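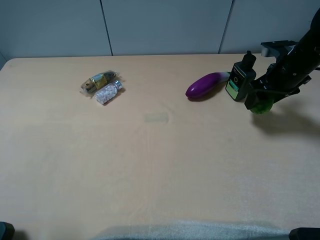 ## 7. Drops, missed grabs and stops that don't clear

Rev. December 2023, M. Karamanlidis. Replaces the April pages. If you still have the April pages in the binder, pull them, the reset order in there is wrong and it's the reason we had the pinched hand.

Covers the Padier bench arm with the soft green fingertips, pick-and-place jobs only. For the Girard cell use their own book.

### 7.1 What went wrong

Short version, so you know what you're looking for.

Arm reaches for an item, closes, reports a good grip, lifts. Item slips on the way up. Controller still thinks it has the item. Someone reaches in to pick the item up off the table, arm goes on to the drop point, hand is in the way.

Two faults stacked up:

- Grip check was reading finger position only. Soft tips squash, so closing on nothing much looks the same as closing on something thin.
- Pause was being used like a stop. It isn't one. Pause holds the job, motors stay live, and the arm will move again as soon as the controller thinks the hold is over.

Code on the pendant is **286** (grip lost) if you're lucky. If you get **999** it's the catch-all and you have to go through the whole of 7.4.

> **CAUTION**
> Never reach onto the table with the job paused. Stop button in, every time. Two seconds to press, do it.

### 7.2 Items that give trouble

Smooth and heavy at one end: eggplant is the worst. Tips slide along the skin if you grab near the stem. Grab the fat part, across, not end to end.

Crinkly plastic wrap. Tips catch the wrap and leave the thing inside it loose. Looks like a good grip, then it rolls out. Lower the lift speed before you do anything else.

Small clear bottles, pill bottles etc. Curved and hard, they shoot out sideways if the fingers close off center. Also hard for the camera to find the edges of. Don't run these right up against another item. If two things are touching the arm may try to take both, and you get a half grip on each.

Note: tape any bottle cap you aren't sure of. Pills all over the bench cost us a whole afternoon, and one was found in the cable guide a week later.

### 7.3 Stopping safely

Do these in order. Do not skip to 4.

1. Press the red stop button. Push it all the way in until it latches.
2. Look at the arm. Wait until it's still. It can sag a little when the brakes take over, that's normal, but keep your fingers out from under the tips.
3. Check the pendant says STOPPED. If it says PAUSED or HOLD the button didn't latch. Press again.
4. Turn the key to Manual and take the key out. Keep it on you. Not on the bench.
5. Now you can reach in.

If there's an item still in the fingers, support it from underneath first, then open the fingers with the manual release. Don't pull it out. Pulling tears the tips and a torn tip is how you get the next drop.

> **CAUTION**
> One person at the arm, one key. If somebody else is on the Stostoseck console, tell them out loud before you put your hand in, and get an answer back. The console can queue a job while you're in there. It shouldn't be able to start it with the key out but we haven't tested every case.

### 7.4 Finding the fault

Key still out. Work down the list, stop when you find it, then go to 7.5.

1. **Fingertips.** Feel both for nicks, grease, grit. Compare left and right. If one is shinier or harder than the other change both, never just one.
2. **Tip seating.** Wiggle each one. Any play at all, reseat it. Should click.
3. **Table.** Wipe it down with a damp cloth and then a dry one. Sticky spots hold the item back on lift and the grip check reads that as extra weight.
4. **Cables at the gripper.** Look for anything rubbing or pulled tight. Move the wrist by hand through its range, slow, and watch the cables the whole way. A cable that looks fine at rest can go tight at full reach, this was the cause of one of our 999s.
5. **Mounting screws.** Hand check only. If one turns, tag the arm out and call Seok. Do not tighten it yourself, there's a torque figure and it isn't printed on the part.
6. **Anything fastened to the gripper.** Must not shift when you push it. If it shifts the grip point shifts with it and every pick after that is off.
7. **Grip check setting.** Pendant > Gripper > Check. Must read POSITION + LOAD. If it reads POSITION it has gone back to default, see the note.

Note: the setting goes back to default after a firmware update and after a full power loss. Doesn't warn you. Check it at the start of each shift, not only after a fault.

### 7.5 Resetting

The April pages had 3 and 4 the wrong way round. Order below is the right one.

1. Clear the table of anything that fell. Put the items back with a gap between them, clear of the arm's path.
2. Everyone back behind the line. Say "clear" and wait for it back.
3. **Cancel the old job** on the pendant. Wait for the queue to read EMPTY.
4. **Then** pull out the stop button and put the key back in. Leave it on Manual.
5. Clear the code. 286 clears with one press. 999 needs a press and hold.
6. Jog the arm up and away from the table, slow speed. Listen. Grinding or clicking, stop and tag out.
7. Open and close the fingers on nothing. Pendant should say NO ITEM. If it says ITEM HELD go back to 7.4 step 7.
8. Key to Auto. Run one pick at low speed with something that doesn't matter. A sponge is fine.
9. Watch the full pick, lift, move and drop. If good, bring the speed back up.

Why 3 comes before 4: if the old job is still in the queue when the button comes out, the arm can carry on from the point where it stopped. That is exactly what happend to us.

### 7.6 If it keeps dropping

Same fault twice in one shift: take the arm out of use. Don't keep resetting it. Red tag on the stop button, key to the shift lead, write it up.

Put in the log:

- code on the pendant, or "none"
- which item, and where it was gripped
- lift speed
- grip check setting as found, before you changed it
- what you did, in order
- whether anybody had a hand past the line. Put this even if nothing touched them. You won't get in trouble for it.

Tips get changed at 1000 picks now regardless of how they look. Old limit was higher and it was too high. Counter is under Gripper > Life, zero it when you fit new ones or the number means nothing.

### 7.7 Still open

- Load check is slow on very light items. Waiting on Padier for a fix. Until then low speed for anything you could blow off the bench.
- Pause button is the same size as stop and right next to it. Guard ordered. Untill it comes there's yellow tape around pause, please leave it there.
- Console lockout with the key out: test every case, write up the results, add here. (Markos)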